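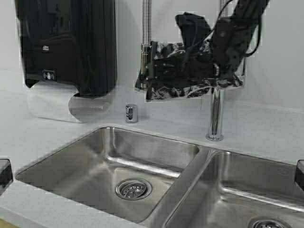 Category: Installations / Water features

Ticket: Honano pavilion, tidal basin not filling
Opened: Apr 8, 2025
Status: Waiting on supplier

The basin under the Honano pavilion should top itself up to the oyster-shell line and stop. It stops well short of the line, and the reflection the architects drew so lovingly is a reflection of pump fittings. Visitors have been polite. One asked if it was a comment on drought, and we said yes.

Step 1. Checked the float valve. Moves freely, closes when lifted, sulks when ignored. Left it alone.

Step 2. Cleaned the Jarance intake screen. Removed almost 200 bottle caps and a sandal. Flow improved, level did not.

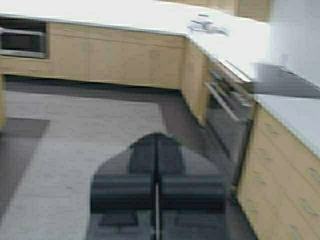
Step 3. Read the controller log. De Graaf set the fill limit to 3,000 liters during the build, when the basin was still one chamber. It now has 2. The controller has been doing its job perfectly, for a different sculpture.

Step 4. Tried to raise the limit. The panel wants an installer code. De Graaf says Nistel has it. Nistel says De Graaf has it - I have now introduced them to each other by email.
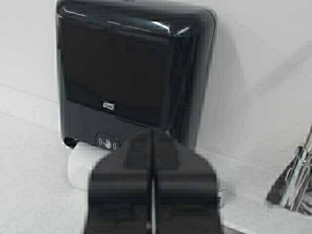 In the meantime we are filling the second chamber by garden hose, 100 liters at a go, before the gates open. It holds until closing. Please don't mark this as fixed - the hose is green and the architects are visiting in April.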